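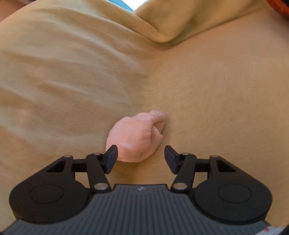 Pink knit on the yellow plush

ycusi
Sorting baby stuff again and I love how soft this pile is! The little pink thing is ribbed and fuzzy, and I'm keeping it with the plush in one bin so they stay a set.

Zesby_Walter
Cute! But I'd split them. Small knits vanish in a big bin, I lost 6 that way in November.

jbajwa
Disagree with Walter, just put the tiny ones in a mesh bag first (mine holds 10) and toss it in on top.

ycusi
Ooh, mesh bag! Doing that tonight. Any trick for brushing out the wrinkles in the plush?

Zesby_Walter
Soft baby brush, go with the pile.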